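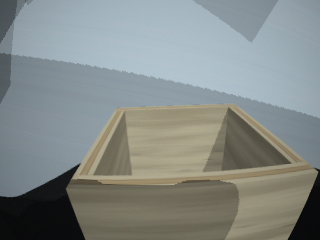
Stepan Ostapchuk
Dataset maintainer, Primov simulation group

Primov Block-and-Box Episodes, data card

Updated Oct 6, 2021

Summary

This release has 2,068 episodes of simulated tabletop handling, all rendered, with no real footage mixed in. An operator drives two arms through a short task while the simulator records joint positions, gripper state and the camera views. It is meant for training policies by imitation. Dexter Calloway wrote the task scripts and checked the replays.

Views

Each episode has a wrist view and a room view. The wrist view sits close to the gripper, so a box can fill most of the picture and its floor can be hard to tell from the back wall. We left the lighting alone. If your model depends on depth, use the depth channel and do not try to guess it from shading.
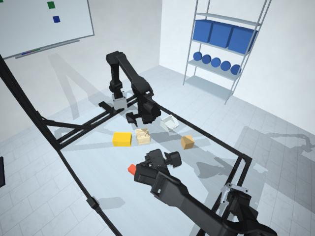
Room view: near arm holding an orange-red block, far arm over the middle of the table.

The boxes, the cube and the blocks start in new positions each episode. The whiteboard and the shelves belong to the room model and are never part of a task.

Splits

train: everything not listed below
validation: 113 episodes
test: 100 episodes, with start positions kept out of training

Episodes are stored in shards of up to 500. The last shard is shorter. Shards are not sorted by task, so shuffle across them only if your loader needs it.

Labels

Every episode has one plain-English instruction and a success flag. The flag is set by the simulator from the final object positions. Dexter replayed the validation and test episodes by hand and fixed the flags that were wrong – the training flags have not been checked this way.

Known problems

Contact between a block and a box rim is stiff, and objects sometimes bounce more than they should.
Some operators pause for a long time before the first grasp. Trim these if you train on fixed-length windows.
Gripper state is a commanded value, with no force reading.

Loading

Use the Joltex reader, or unpack the shards yourself. The older Pirnex format is still supported but will be dropped in December.

Send corrections to Stepan with the episode number and the time step.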